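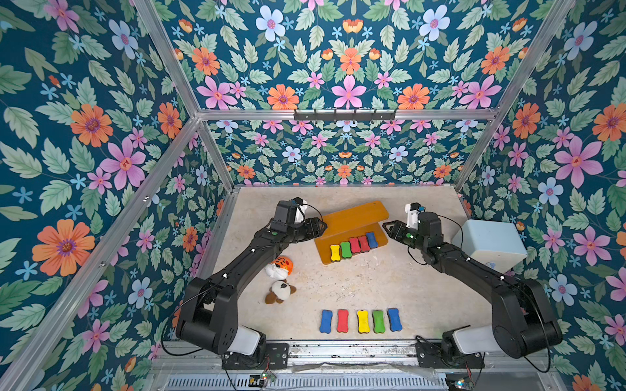 Robot Workcell Practice, Unit 4
Setup and Care of the Two-Arm Cell
Course leader: Brigitta Danzer. Bench supervisor: Olumide Sani

Read this before your first bench session in September. The task is bone-block sorting on the orange board, and every group uses the same cell.

Before power-on

Check that both arm bases are tight on their mounting plates and that the plates are tight on the front rail. Push each base by hand. If it moves, stop and tell the supervisor.

Follow each cable from shoulder to gripper. Loops must have enough slack for the arm to reach the back wall, but must not catch on the elbow when it folds. Keep tools and drink cans off the grille below the rail.

Wipe the floor with a dry cloth. Marks on the floor are fine. Loose grit is not.

Homing and gripper check

Home the left arm first, then the right. Open and close each gripper 4 times with nothing in it. The fingers should meet flat along their full length. If one finger leads the other, run the finger zero routine from the Pindovness menu and repeat the check.

Wrist camera check

Bring one arm in toward the board until the upright and the foam pieces fill the middle of the view.

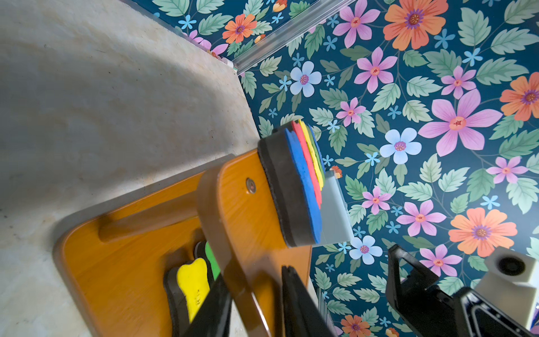 The fingertips should stay in view at all times. If they drift toward one side between sessions, the wrist mount has probably shifted. Loosen the mount, square it up, tighten it, and save a new reference view. Do not correct the drift in software.

Foam pieces wear at the edges. Swap out any piece whose black backing is peeling, and write the change in the bench log.

Service

Finger pads are inspected every 2,000 cycles. Base bolts are checked at the same time. Remo Wyss keeps the spare pads and the torque driver in cabinet 32.

To hand in: one page per group with your finger check results and your saved reference view. Send it to Aurelia Toma before the next unit.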